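Sudlow Hut Loop – Trail and Footbridge Check, May
Walked by Anika Blackwood and Svatopluk Rusnák

What a morning to be up there! Snow gone below the Halvorsen junction, creek roaring, trilliums out all along the lower mile. Comments follow each item so the summer crew can pick up where we stopped.

1. Trailhead sign and register box
OK. Map is readable, hinge is stiff but closes. Pencil replaced.

2. Lower tread, trailhead to Nanda Creek
OK with work. Drainage is doing beautifully (those new water bars are terrific), except for one soft spot 80 feet past the second switchback. Needs rock.

3. Nanda Creek footbridge
Decking: OK. Handrail: loose at the upstream post, wiggles when you lean on it. Bolts: tightened two, one spins freely and must be replaced before the July hikes. Please don't let groups bunch up on the span until then.

4. Downed trees
Three across the trail between the bridge and the junction. Two can be stepped over. The third is a big hemlock, chest high, and people are already cutting a path around it through the ferns – saw crew first priority.
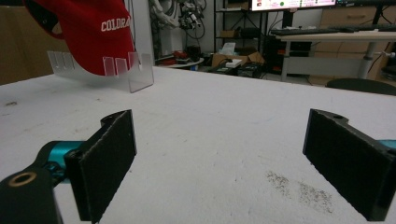
5. Halvorsen junction
Post is sound. The arm for Pralden Lake points slightly uphill of the real trail, so we turned it back and wedged it. Wants a proper screw.

6. Upper traverse
Not fully checked. Hard snow from the gully on, almost 400 feet of it, with a nasty runout. We had poles but no axes and turned around. Svatopluk got a great look at the far side through binoculars and the tread seems intact.

7. Hut, outside only
Not reached. Carry over to the next visit, along with the stovepipe and the outhouse door.

8. Radio check
Clear at the trailhead and junction, scratchy at the bridge. Try from the flat rock on the east bank, it's much better.

Still open: items 2, 3, 4, 5, 6 and 7. Bring axes, the long bolt, a bucket for rock, and lunch for the junction, where the view of the ridge is fantastic right now.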